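Under review: the Totov hand-held gripper pair

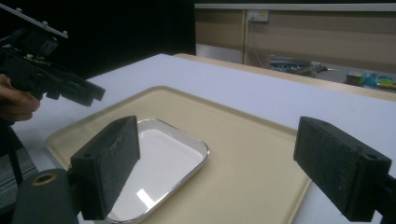

Kasun Marikar wrote in after the August 17, 2026 issue went to proof to ask whether foam pads are worth having on a tool meant for tableware, given how fast they pick up grime. It is a fair question and the spec sheet from Mola does not settle it.

The Totov kit ships as two hand-held grippers with a case, a charger and 30 spare pads. List price is $3,000, or $3,570 with the Zeson logging software. The fingers are black with a rough foam facing, wide enough to lie along the side of a small dish. On glazed or glossy surfaces the foam held better in our trials than the bare rubber pads on last year's model, and it needed less squeeze. It does scuff. Mola rates a pad at roughly 2 weeks of daily use, and changing one takes a hex key and a few minutes.

Two-handed work on a tray is where the size of the housing shows. With both grippers over the same tray the operators had to agree on an approach side first, and low-rimmed dishes were easier to take from the long sides. Wrist fatigue was reported in longer sessions. The strap helps a little.

Zeson export worked on the first try. The manual still describes the March firmware, so check the calibration steps against the release notes before starting.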